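Tultard Wood Surfaces

README, last edited 25 Nov 2018
Maintained by Floarea Sandu

What this is

Tultard is a collection of photographs of wooden tabletops, benches and shelves, with a short written note for many of them. It holds 2,010 photographs and 1,101 notes. The notes cover the grain, the overall color, how the light falls on the wood, and any marks or wear that the person writing the note could make out.

The collection started as a record of the furniture in the Husotska reading rooms. The tables there had been sanded and refinished at different times, and the old paper list said things like "light table, good" or "light table, some rings". Those lines were no help when a top had to be matched with a new leaf or a patch. Photographs with a fixed set of words beside them worked better, and the list was dropped.

Later the furniture from the Bogdan workshop was added, so there are now 2 sites. The workshop furniture is rougher and has more repairs. If you only want clean tops, filter by site first and then by the wear column.

What is in the folders

photos
All photographs, in one folder per piece of furniture. A piece keeps its folder name even if it moves to another room.

notes.csv
One row per note. A photograph can have no note, and a note always belongs to one photograph.

pieces.csv
One row per piece of furniture, with the site, the kind of piece (table, bench, shelf, other) and the finish if it is known.

words.txt
The word list used in the notes. Please read it before you add or correct a note.

old
The paper list, typed out as it stood. Spelling was left alone. Do not match it to the photographs by room number, the rooms were renumbered in January and the list uses the old numbers.

Columns in notes.csv

photo: the name of the photograph.

tone: pale, medium, dark or mixed. This is the general impression of the wood as photographed. A pale top next to a window can look almost white, and the same top in a corner can look beige or tan. Put down what the photograph shows.

tint: free text, a few words at most. "Beige", "cream", "orange-tan", "blond" and "gray-brown" are all in use.

grain_direction: the way the lines run across the photograph, given from one side or corner to another. It is not the direction along the furniture. Turn the photograph and the value changes.

grain_shape: straight, wavy, arc, swirl or mixed. More than one value is allowed, separated by a semicolon.

grain_spacing: fine, medium or wide.

shine: none, patch or broad. Use patch when reflected light washes out one part of the surface and the grain can still be read elsewhere. Use broad when most of the surface is affected.

wear: what can be seen on the wood itself, such as scratches, rings, dents or filler. Leave it blank if you can't tell. A blank cell does not mean the wood is in good shape.

species: left blank unless there is paperwork. See below.

Describing the light tops

The light tops take up more space in the notes than anything else, and they cause most of the disagreements. Two people will look at one photograph and write "straight" and "wavy", and both have a point. The lower part of a board can have tight lines while the upper part opens into broad curves. In that case write "mixed" or give both values, and say in the comment which part has which.

The bright patch is the other problem. On a pale top, reflected light takes away the grain lines and leaves something that looks like a different piece of wood. Tint should be read from the parts outside the patch. If the tint differs from one side to the other, name both. "Warmer beige at right" is a good note. "Uneven" is not much use to someone holding a stain chart.

Darker streaks should be mentioned only if they stand out from the lines around them. Many pale tops alternate between slightly darker and nearly white bands all the way across, and that is just the grain.

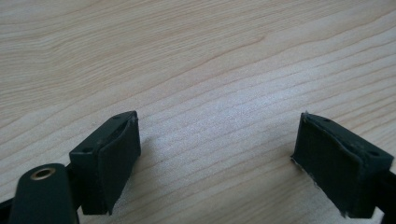
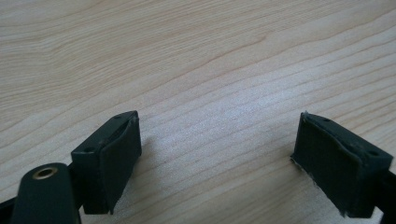
Light wood, fine grain running diagonally from lower left to upper right, with a patch of reflected light. tone: pale; grain_spacing: fine; shine: patch.

The grain_shape value for the first is "wavy; arc", with the arc at the upper left. For the second, the comment says "darker streaks across the upper half", and the tint is "pale blond; warmer beige at upper left and right". Species is blank for both.

How the notes were made

Most notes were written by one person and checked by another. The second person had the photograph open and the word list beside it, and could change anything. Where they could not agree, the vaguer word was kept — "mixed" over "swirl", for example, or a blank over a guess.

Early notes were written in full sentences. Floarea Sandu cut these down to the columns above and moved whatever was left to the comment column. Some comments read oddly for this reason. A few still refer to "the other table" and there is no way to find out which one was meant.

Photographs were taken from different heights and angles. There is no ruler or color card in most of them, so the collection can't be used to measure the width of a grain band or to get a true color. It is fine for comparing one description with another and for getting a first idea of which tops might go together. Before buying stain, go and stand in front of the table.

Species and finish

Please don't fill in species from a photograph. Pale wood of several kinds can look much the same once it has a clear finish on it, and veneer makes it worse. The old list called nearly every light top "birch", and the few tops with paperwork were enough to show that the word had been used for anything pale. The birch entries were not carried over.

Finish comes from pieces.csv and is blank for a large share of the older furniture. The value "Harska" means the clear oil that the Bogdan workshop used on its own benches. It does not tell you how many coats there are or when they went on. "Unknown, clear" means someone looked at the piece in person and saw a clear finish of some sort. If you have only seen a photograph, leave it blank.

A bright patch is weak evidence of finish. An oiled top under a low lamp can show one, and so can a lacquered top across the room from a window. The shine column was added so that people would stop writing "glossy" in the finish column.

Known problems

Pale tops are overrepresented. The reading rooms were furnished mainly in light wood, and the photographs follow the furniture.

There are 2 folders that may hold the same bench, before and after its legs were changed. They have been left apart until someone can look at the underside.

Grain direction is missing from many of the shelf notes. On a narrow shelf everyone took it to run along the length and didn't write it down. It can be filled in from the photographs, and help with that would be welcome.

Some tops look darker at one side than at the other in every photograph. This may be sun fading, or the boards may have been different from the start. The notes record the difference and leave the cause open.

The words "streak" and "band" were used as if they meant the same thing until the word list was written. A band is now part of a regular pattern, and a streak is a line that stands apart from it. Older comments have not been corrected.

Adding or correcting a note

Change one row at a time and put your initials in the edited_by column. If you disagree with a tint, look at the photograph on a second screen before changing it. If you still disagree, change it and say so in the comment.

New photographs need a piece folder first. Add the piece to pieces.csv, then put the photographs in, then write the notes. Photographs without a piece get lost, and there is already a folder called "unsorted" with more in it than there should be.

Don't rename folders. The notes point to them by name, and the last round of renaming took most of a week to undo.

Use

The photographs and notes may be copied and reused for any purpose. Please name Tultard as the source and keep words.txt with any copy of the notes, otherwise the short values are hard to follow. Corrections go to Floarea Sandu, with the name of the photograph in the subject line.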